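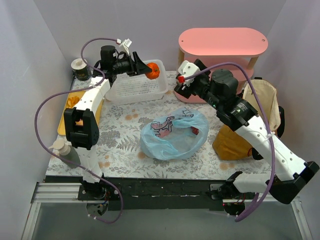
**GRIMGATE — Cemero opens its two-arm workshop to visitors in November**

Cemero will hold an open day at its Grimgate site in November, with live demonstrations of its tabletop robot arms. Doors open at 10 a.m. and the last demonstration starts at 4 p.m.

The day centers on Cosmont, the company's project on handling household items with a pair of arms. Visitors will watch the arms work at a cloth-covered table set with everyday things — a plastic basket, bags, a pump bottle, a small pink shelf. Staff will run six sessions during the day and take questions after each one.

Cosmont has logged 3,373 practice runs to date, 432 of them since the project moved to Grimgate. Parts for the table frames are supplied by Shboul, which will have its own stand in the entrance hall.

Admission is free, but places are limited to 100 and must be booked through the Cemero website. Children are welcome with an adult. Parking is available behind the building, and the demonstration room is on the ground floor with step-free access.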